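We had the Haltel open day at the Zomari showroom in May, and I've finally got round to putting the page up for the arm everyone kept asking me about. So, if you came along and went home with a leaflet and no prices, sorry! Most of what you wanted is down below.

## Haltel kitchen arm, with the Prulidgate hand

The Haltel is a white arm with a black hand on the end, and it's sold to people who want to try out household jobs: turning knobs, pulling drawers, pressing things, moving a cup from one side of the table to the other. We sell it as a set with the Prulidgate hand already fitted, plus the practice software, which has a whole simulated kitchen in it. You can buy the software by itself too, and plenty of people do that first while they argue with their finance office.

The set comes with:

- the arm and wrist, with the Prulidgate hand fitted
- 2 spare fingertips (they do wear, so keep them somewhere you'll find them)
- a table clamp and a floor stand
- the Malabanan practice kitchen, with 13 ready-made tasks
- a carry case, which is heavier than you'd like

### What we ran on the day

We kept the big screen on the Malabanan kitchen for most of the afternoon, as it's much easier for a crowd to follow than people leaning over each other's shoulders. The air fryer task was the favourite by miles. It has two round knobs on the front, one above the other, and the fingertip has to come up to the lower one without the thumb getting in the way. I like it as a demo because everybody has done it at home without thinking, and then they see how little room there is for a hand and start asking proper questions (the best one was about left-handed setups, and yes, we can do those, just say so when you order).

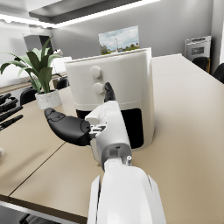
### Questions I got asked more than once

**Can I put my own kitchen in the software?** Yes. You'll need to measure up and it takes a bit of patience. If you'd like us to do it for you, send a sketch and we'll quote.

**Does the practice kitchen need the arm plugged in?** No, it runs quite happily alone on a decent desktop computer. My old laptop sulked, so I'd give the trial a go before buying.

**How long is the power lead?** 300 cm. I now know this by heart.

**Can we hire one?** We can, from £182 a day, with the carry case and floor stand included. Delivery is on top and depends where you are.

### Coming to see it

The showroom set stays up all year, so you don't have to wait for the next open day. Mornings before eleven are quietest. Drop us a line first so I can have the air fryer task loaded and the kettle on, and bring any awkward knob or handle you'd like to talk through.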